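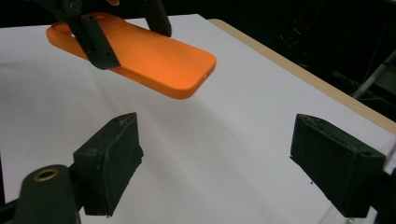 Orange case, camera cutout at upper left

From: Catríona Hennessy
To: makers-market list
Date: 2023-05-11
Subject: Re: [makers-market] Phone cases - price, returns, who wants in?

Quick one between deliveries, sorry for the fragments.

Wendell Montoya wrote:
> Before I put money in I'd like three things answered. One, what do we
> charge. In February Sveva had cases at 18 and people picked them up,
> looked at the price and put them down again. Two, who takes returns
> when somebody buys the wrong size. Three, are we really ordering 500?
> I still have a box of mugs under my stairs from the last time we got
> excited about a bulk price.
>
> Also has anyone asked Purnthorpe whether shared tables are allowed
> this year? The old form said one seller per table.
>
> Wendell

Price first. I'd say 14 and leave it there all summer. No two-for deals, they made a mess of the cash box and Italo was doing sums on a paper bag. If somebody buys a case plus a print from Sveva, she can knock something off the print, that's her business.

Returns - swap only, same day, at the table. Needs to be on a sign. A BIG sign. Last year's was printed so small I had to read it out to people. Bring your phone, try the case on, then pay. That would have saved us most of the grief in February, when half the people buying were buying for a daughter or a brother and guessed the model.

Quantity. No, not 500. Jukmont will do 400 at the same unit price if we take plain colors and skip the printed box. I asked twice and got it in writing the second time. Sartori came in lower but wants payment up front and took nine days to answer an email, so I've let that one go unless somebody feels strongly. Dromico never replied.

Split as it stands:
Me - one share
Italo - one share
Sveva - one share, wants to pay in two parts, fine by me
Settimio - half a share, maybe, he's waiting on his van repair
Wendell - ?

A full share is 159. If Wendell's out we need somebody else or we cut the order down, and then teh price goes up again. Need a yes or no from everyone before I send anything to Jukmont.

Colors. I want plenty of orange. People find it in a bag, they find it on a couch. Italo wants mostly black and says orange won't sell to anyone over thirty. We can fight about that separately, please not on the list.

Shared tables: I called Purnthorpe. Allowed now, but every seller's name has to go on the form and one person signs for the lot. I'll sign. Whoever's on the table needs to be there for setup, and no leaving early because it's raining - you know who you are. There's a new rule on extension cords too, they have to be taped down the whole way. Settimio has tape I think?

Things I still need
- a folding table that doesn't wobble
- small bills for change
- someone to do the sign (Sveva? your lettering is the only one people can read)

Wendell, about the mugs. Bring them. Put them at the front at a silly price and be done with it.

Gotta run, will look at replies tonight.

Catríona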